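Going back to Vurkia, and what I did with the second island

2/11/20

I finished Vurkia again last week, which makes this the third time through, and I wanted to write some of it down before I start something else and forget. 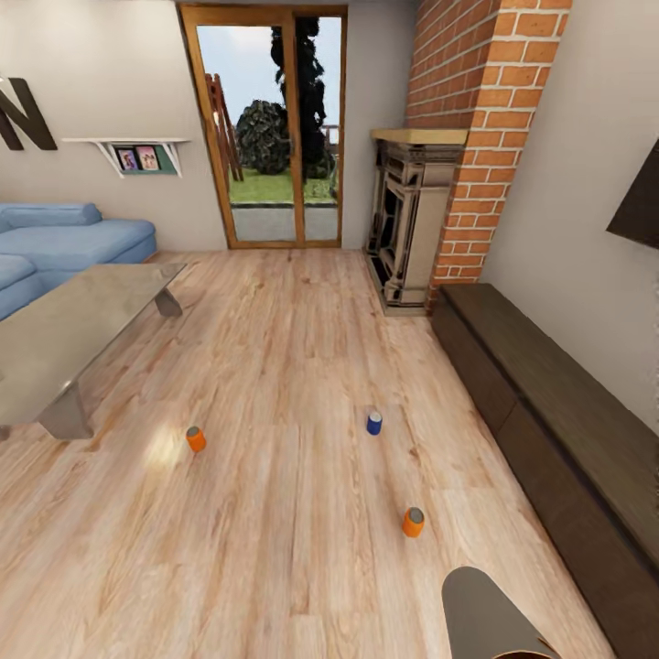 My first run was the year it came out and I rushed it. I followed the main story, took the bridge to the second island as soon as it opened, and finished the last chapter with most of the map still grey. The second time I gave up halfway because I'd started a new job. So this was the first time I've played it properly, with the side work done and the map filled in.

If you've never played it, Vurkia is an open world game set on three islands. You start in Gidwood, a small harbour town on the southern island, with a van that barely climbs hills and a debt to pay off. You drive, you carry things for people, you get into fights you could mostly have avoided, and every few hours the story opens another part of the map. The fighting is third person with a lock-on that was fairly good for its time. The driving is loose and a bit floaty. I got used to it quickly, but the first hour is rough and I understand why some people drop it there.

Gidwood

I had forgotten how long you can stay in Gidwood. The game pushes you north with phone calls, but you can ignore them. I stayed until I had cleared the debt, bought the flat over the chandler's and upgraded the van to the second engine. On my first run I left with the starting engine and had a miserable time on the mountain road, and I remember blaming the game for that.

The deliveries are better than I gave them credit for. There are 25 in the first set and they all start from the same yard, so they look like padding. Do them in order, though, and they take you down nearly every street in town, and by the end I could get from the yard to the lighthouse without looking at the map. That pays off later, when the story sends you back there at night with half the roads blocked. The timer on that mission is tight if you're guessing and generous if you know the alley behind the fish market.

One warning. Delivery 20 has you carry glass over the railway crossing, and any bump takes money off. Go in the van, go slowly, and take the long way past the allotments. I tried it in the pick-up because it's faster and failed it four times.

The second island

The second island is Arango, and it's where the game splits people. It's bigger than the first and third put together and a lot of it is empty road. The reviews complained about that when it came out and I agreed with them. I'm less sure now.

What changed for me was using the boats. There's a small ferry dock on the east side which I'd never visited, and after one short mission there you can call a boat from any jetty. The coast is where most of the interesting things are: the wrecks, the closed hotel, the radio mast you can climb if you have enough stamina. Driving between them takes ages because the road goes round the mountain. By boat it's a couple of minutes each. I think most players miss the dock completely, as there's no phone call for it and the icon only shows when you're close.

I also did the garage jobs this time. You're given a list of cars and have to find them, and each one only appears at certain times of day in certain places. I used a list from an old forum for the last three. I don't feel bad about it. The estate car I needed only turns up outside the hospital before dawn, and I'd have been driving around for weeks.

The fighting gets harder here. The men at the quarry carry rifles and can see further than you can lock on, so the usual approach of standing behind a wall and popping out doesn't work very well. I did better on foot from the north side, where the drainage channel runs right up to the huts. Crouch the whole way. Save before you go in, and save again when you've got the ledger, as the game doesn't do it for you and the drive back is long.

Granard

Granard is the third island and the shortest part. It's one city with a ring road, and by the time you get there you have all the weapons and more money than you can spend. The story missions are good. The chase across the rooftops is still the best thing in the game, even with the camera swinging into walls whenever you turn left.

But there's not much to do between them. A few races, a boxing gym, a set of rooftop collectables. The shops sell the same clothes as Arango at twice the price. I've read that the third island was cut down late on, and I don't know if that's true, but it plays like it. There's a whole district by the stadium with full streets and lit windows and not a single mission in it.

I did all the races. The last one is the night race round the ring road, and the other drivers catch up no matter how far ahead you get, so there's no point pushing early on. Sit in second or third, keep the car in one piece, and go past on the final long bend. It took me 5 attempts. I only worked that out on the last of them.

The boxing gym I left half done. It's a button timing game and on my television there's a slight delay, enough to make the later bouts unpleasant. There's a calibration screen in the options which helped a bit. It didn't help enough.

How it has held up

I played on the old console, on the original disc. There's a newer version with sharper textures, but it lost some of the radio songs, and the radio is a good part of why I like driving around in it. The late night station especially — slow songs and a host who sounds half asleep.

The frame rate drops in heavy rain and in the middle of Granard. I had two crashes in the whole run, both when calling a boat while a phone call was coming in, so I stopped doing that. The draw distance is short and cars appear out of nothing on the long straights in Arango. You notice it for a day or so.

The swimming is worse than I remembered. You can't look up and dive at the same time, so going after anything on the sea bed means dropping straight down, turning on the spot and hoping. I did the wrecks because I wanted the map cleared, and I wouldn't do them again.

The writing is mixed. The people in Gidwood are well done, and the man who runs the yard has some very good lines that you only hear if you hang about after a delivery. The villains are weak. One of them explains his plan on the phone twice, in nearly the same words, and I think it's a mistake that got left in.

Collectables

There are 1,274 things to pick up if you add together every type, and I didn't get them all. I got the bottles in Gidwood, which unlock the bicycle, and the radio parts in Arango, which make the mast worth climbing. I left the coins. They give you a jacket.

If you want to do the lot, do the Gidwood ones before you leave. The ones on the breakwater are blocked after the storm mission and don't open up again until the story is over. The game doesn't mention it, and the sound cue still plays when you're near, so I spent an evening walking up and down a sea wall looking for something I couldn't reach.

A few small things I'd tell anyone starting

Buy the flat early. You can save anywhere indoors that you own, and the harbour office is a long way from most of the missions.

Turn off the automatic camera. It fights you on every corner.

Keep the pick-up even after you get better cars. It's the only thing apart from the van that can tow, and two of the Arango missions need it.

Answer the phone when you're parked. Some of the calls give you a place name once and don't repeat it, and the log in the menu only tells you who rang.

Don't sell the ledger. The man in the hotel bar will offer you a lot for it, and you can say yes, and then the last side story on Granard never starts. I did that the first time and had no idea until I read about it years later.

I've put the disc back on the shelf for now. I've got a couple of shorter games waiting, and there's a driving one I bought in a sale and haven't even unwrapped. I'll probably try that next, if the console can stand another long game — the fan got very loud towards the end of Granard and I need to open it up and clean it first.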